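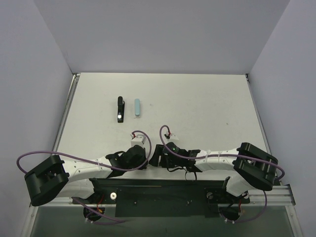
Minutes of the Supply Table Meeting, Brirnik Community Workroom

10 July 2026

We use cookies to help this site run smoothly. Accept | Manage settings

Present: Remedios Herrero (chair), Maricel Pangilinan (minutes), and a very nice turnout from the Mutiso reading group and the Jultinano newsletter team. Apologies were received from the Pivuvau sewing circle, who were busy with their summer sale and sent their love and a tin of shortbread.

1. Welcome and last minutes

Remedios welcomed everyone and thanked those who had come straight from work. The June minutes were accepted with one small correction to the spelling of Jultinano, for which Maricel is sorry (again!).

2. The white table

There was a long and friendly talk about what ought to live on the white table between sessions. Remedios would like it kept to very little, such as a black item of the stapler sort and a light blue bar lying next to it, side by side with a little gap between, so that a hand can pick up one without knocking the other. Maricel said she finds the light blue very easy to spot on all that white, and several people agreed. The question of whether pens should be allowed was put off until September, as feelings were running a bit high and the tea was ready.

The faint marks on the top were raised as well. Remedios has tried a damp cloth and will try a little baking soda next – gently, as we are all fond of that table and would like to keep the matte finish.

3. Newsletter stapling

The summer newsletter comes to 3,576 sheets in all, and we have one box of 2,000 staples in the cupboard. The Jultinano team will do the folding first and the stapling second, having learned a good deal from the spring issue. Maricel reminded everybody that two staples on the fold is plenty, and that a jammed stapler should go to Remedios and please not be put back in the drawer for the next person to find.

4. Money

The supply fund stands at $1,736. It was agreed to spend up to $10 on a new drawer divider. A bigger order of paper will wait for the fall prices.

5. Any other business

The Mutiso group asked to have the room for one extra evening in July, and this was happily agreed. Somebody has left a green umbrella by the coat hooks. Thanks were given for the shortbread, and Maricel will write to Pivuvau and return the tin.

Next meeting to be in September, same room, with Remedios bringing the milk.

Minutes taken by Maricel Pangilinan

10 shares | Leave a comment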